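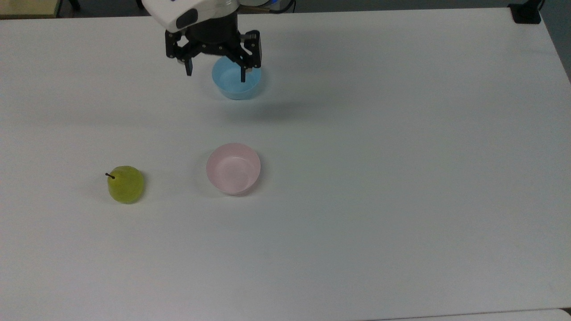
Turero tabletop planner

Turero turns a short command such as "put the pear in the pink bowl" into a pick, a place and a joint path for a single arm with a parallel-jaw gripper. It reads object poses from Skuleo, our perception package, and sends paths to the arm through the Chauke driver.

Status: beta. Last update Thursday, May 26, 2022.

Install

Build Skuleo first, then Turero. Both go in the same workspace. Copy the default config file and set the arm address and table height before the first run.

Episodes

The repo comes with 682 logged episodes on a white table, using bowls and a toy pear. Of these, 533 are for tuning and the rest are held out. Each episode holds the command, joint states, gripper width, head camera images and the planner log.

Grasp types

rim - one finger inside the bowl, one outside
body - fingers close on both sides of the object
auto - picks by object class (default)

Known issues

Pale bowls on a white table sometimes get a pose that is too low. Raise min_clearance to 6 mm if the fingers touch down early.
Shadows under the gripper can be merged into the object mask. Skuleo has a fix on its dev branch - not merged yet.
Replay stops at episode 623 when the image cache is off.
Stacked bowls are not supported. Planned for September.

License

Code and logs are free for research use. For anything else, write to Flunus.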